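競技BBQ入門 第4回 配布メモ(ブリスケットと提出箱)

前回の続き。リブの採点は終わったのでもう戻りません。プリント忘れた人は隣に見せてもらって。

0 連絡
・Jumville での実習は November、集合は朝。火の番の割り振りは別紙。
・前回のレポート、温度を書いてないものが多い。書き直して再提出。
・教科書は使わない。このメモと板書だけ。

1 競技の流れ(復習)
肉の検査 → 下ごしらえ → 火入れ → 休ませ → 切り分け → 箱詰め → 提出。
検査前に味付けした肉は使えない。塩だけでもだめ。毎年やる班がある。
検査は生のまま、冷えたまま。クーラーボックスの氷は多めに。
授業内の大会(Troker 杯)もこの順番でやる。提出の窓は前後5分、過ぎたら失格。同情はしません。

2 ブリスケットの部位
フラット(平たい方、赤身、薄切り用)とポイント(脂の多い方、角切り用)。間に厚い脂の層。
繊維の向きが二つの部位で違う。ここ試験に出る。
生のうちにフラットの角を少し切り落としておくと、焼いた後でも繊維の向きがわかる。黒くなってからでは見えない。
脂は表面に5ミリ残す。硬い脂は溶けないので全部取る。銀皮も取る。
トリミングは肉が冷たいうちに。ぬるくなると刃が滑る。刃は短めの骨すき包丁で十分。

3 味付け
基本は塩と粗挽き黒胡椒。にんにく粉は好み。
砂糖は入れても少し。長時間なので焦げて苦くなる。
塩が先、胡椒が後。30分おいて表面が湿ってきたら火に入れてよい。
インジェクション(注入)は牛だしベース。繊維に沿って、針を抜きながら押す。入れすぎると薄切りにしたとき筋が灰色に見える。
Yurt 班の配合は濃すぎた。だしを薄めてやり直し。

4 火入れ
スモーカーは120℃前後で安定させてから肉を入れる。安定する前に入れない。
煙は薄い青。白くてもくもくしているときは待つ。
薪は樫かヒッコリー。桜も可、ただし色が濃く出る。
脂の面を上にするか下にするか。毎年聞かれるけど、熱が来る側に脂。下火の機械なら下。それだけ。
内部温度が70℃くらいで止まる(ストール)。表面の水分が蒸発して冷えているため。壊れたわけではないので温度計を何度も刺し直さないこと。
ここで包む。アルミか紙。
 アルミ:速い、しっとり、バークは柔らかくなる
 紙:遅い、バークが残る
競技だと時間が読めるアルミが有利。普段の食事なら紙がおすすめ。
包むタイミングは温度より色で決める。爪でこすって落ちないくらいになったら。
終点は95℃前後、ただし数字は目安。プローブがバターに入るみたいにスッと入るか。フラットの一番厚いところで確認。

5 休ませ
まず包みを開けて蒸気を逃がす。10分。これをやらないと火が入り続ける。
閉じて保温箱へ、最低2時間。タオルで隙間を埋める。
63℃を下回らないこと。下回ったら提出しない(食品衛生の回の資料を見よ)。
たまった肉汁は捨てない。脂を分けて、切った後に刷毛で塗る。

6 切り分け
フラット:鉛筆の太さ。繊維に直角。
ポイント:2.5センチ角、たれをからめてもう一度火へ。いわゆるバーントエンド。
引っぱりテスト:一枚を両端で持って、自重で切れたら焼きすぎ。軽く引いて切れるのが正解。引いても伸びるだけなら足りない。
焼きすぎたら厚めに切る。足りなければ薄く切る。ごまかしですが大会では皆やる。
切るのは詰める直前。切り口はすぐ乾くし、色もくすむ。

7 炭とくん製材の準備
炭は前の晩に量って分けておく。朝はやる時間がない。
着火はチムニーで。着火剤の匂いが残ったまま肉を入れた班は減点。
濡らしたチップは不要。煙が遅れて出るだけ。
灰受けは途中で一度空ける。空気が通らないと温度が落ちて、あわてて炭を足して、今度は上がりすぎる。この失敗がいちばん多い。

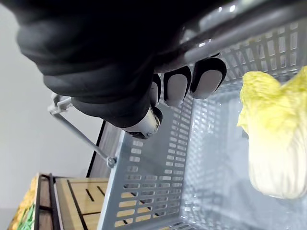

8 箱詰めと提出
箱は主催側が配るものだけ。自前の箱は不可。
審査員6人分、最低6切れ。余裕を見て7か8。
レタスやパセリは敷いてもよいが、規定外の飾りは失格。アルミの切れ端が残っていても失格、本当にあるので最後に見る。
たれは箱の底にたまらないように。
並べる向きをそろえる。スモークリングが見える側を手前に。
ふたを閉める前に箱のふちを拭く。
運ぶ人は一人決めておく。走らない。傾けない。

9 採点のしかた
見た目、味、柔らかさ。配点は同じではない。味が一番重い。
審査中はしゃべらない。表情にも出さない。
比べて採点しない。一箱ずつ独立に点をつける。ここを間違える人が多い。
コメント欄は空白にしないこと。「おいしい」だけも不可、塩が強い、煙が苦い、など具体的に。
集計表は Jurix の様式をそのまま使う。小数点の桁を勝手に変えない。

10 宿題
(1) 自分の班の時間表を逆算で作る。提出時刻から始めて着火まで。休ませの時間を削った表は受け取りません。
(2) アルミと紙の違いを、水分の蒸発という言葉を使って説明。半ページ。
(3) 集計の練習。配布した19箱分の点数を Jurix の表に入力して、順位をだす。
提出は Monday の授業の始め。メール不可。

次回は鶏もも。皮を噛み切れるようにする方法と、骨まわりの赤みの話。包丁持参、まな板はこちらにあります。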